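Podholm Odds and Ends
README, please read before opening an issue

What this is

Podholm is a list of small objects: toys, bits of toys, kitchen things, and the sort of item that lives at the bottom of a drawer until you move house. It has 3,000 entries, of which 2,000 have been checked by a human being who was awake at the time. The rest were entered late in the project and you should treat them accordingly.

The list started as an inventory for the Hinetti toy library, which wanted to know what it owned. Having found out, it asked us to take most of it away.

What's in the folder

items.csv has one row per object
names.csv has every name anyone used for an object, including the rude ones, which are flagged
groups.csv says which objects were stored together
notes.txt is a long file of grievances, some of them useful

Columns in items.csv

item_id: a number. Gaps are normal. Things get lost, and a lost thing keeps its number in case it comes home.

short_name: what you'd call it if you needed someone to hand it to you. "Duck," "horse," "block."

color_main: the color you'd say first. We allow twelve. Teal caused an argument that ran most of August and is now filed under blue.

color_other: free text. Go wild.

kind: toy, household, part, or unknown. A part is something that clearly came off something else. Unknown means we passed it around the room and gave up.

complete: yes, no, or "who can say." That third value is a real value in the file and will break your script if you were expecting a boolean. Sorry.

stands_up: whether the object stays upright on a flat surface. Animals do worse at this than you'd hope.

How things were named

Each object was named by two people working separately. When they agreed, that was the name. When they didn't, the object went to the Abbasi table (it's a table, we bought it from a restaurant called Abbasi) and stayed there until somebody won.

Most of the fights were about animals. A horse-like figurine is a horse if you're in a hurry and could be a donkey, a pony or a deer without antlers if you're not. We settled on the general word and put the losing candidates in names.csv. The same goes for birds. A yellow duck is easy. A grayish bird with a bit of orange on top can take up an entire lunch break, and did.

Flat round things are their own problem. Disc, wheel, lid, coaster, plate for a very small dinner. If it had no obvious job we wrote "disc" and moved along.
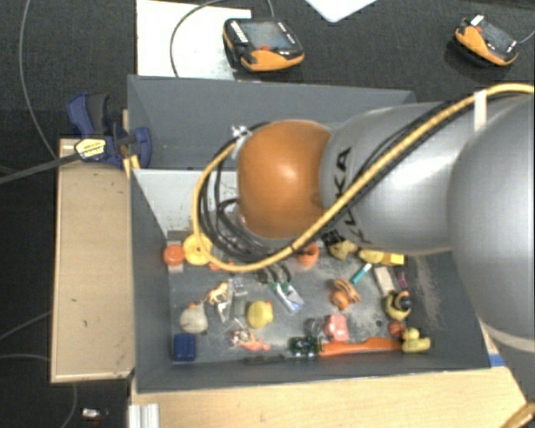 Storage matters more than you'd think for a list like this. Small things travel. A block that starts out beside a duck will be under something else by the end of the day, so groups.csv records who was with whom on the day of entry and makes no promises after that. We tried drawers with dividers for a while. The dividers are now items in the list, kind: household.

Known problems

79 rows have a short_name of "thing." We know.

"Orange" and "red" were used interchangeably by one of the contributors. The affected rows have color_check set to 1, and the contributor has been spoken to.

Several silver-gray pieces are almost certainly pieces of each other.

Anything with kind "part" may have been reunited with its owner after entry, in which case both rows still exist and neither knows about the other.

Versions

Version 2 is current. Version 1 was called Drirnley, used semicolons instead of commas, and should be deleted if you still have it.

Contributing

Send corrections as a plain text file with the item_id, the column, and what you think it should say. One line each. If you'd like to reopen the matter of teal, please start your own list.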